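About Trosden

3/13/19
By Ankica Todorova

Trosden runs guided tours of small regional museums and historic sites. Groups are limited to 30 people. The office is in Rukunitz, on the second floor of the old Tedesco building, and is open on weekdays.
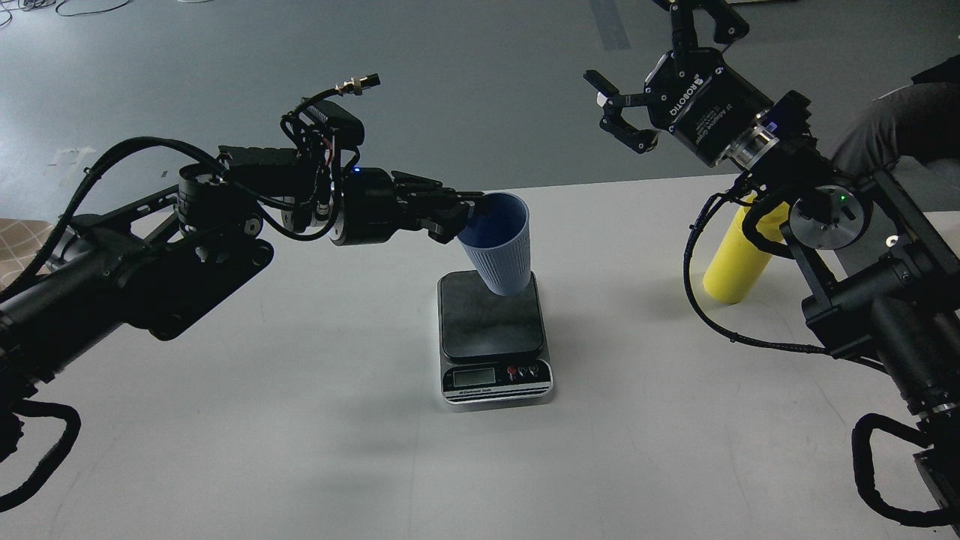 WHAT WE DO

We plan day routes and overnight routes. The standard day route covers the Kestance fort, the textile museum and the lower town, a distance of 80 km by coach. Entry fees are included in the price. Lunch is not. Guides are licensed by the district and carry a printed site plan for each stop. The fort has 400 steps and no elevator, so a ground-level route is offered on request.

School bookings open in March. Changes to group size are accepted up to 30 days before departure.

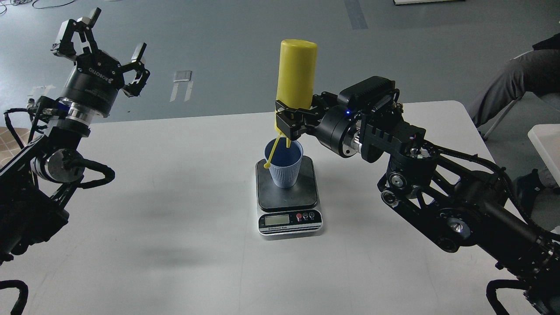 Light blue cup on the platform of an electronic scale.

Route sheets list opening hours, walking distances and rest stops. They are revised once a year and can be picked up at the front desk.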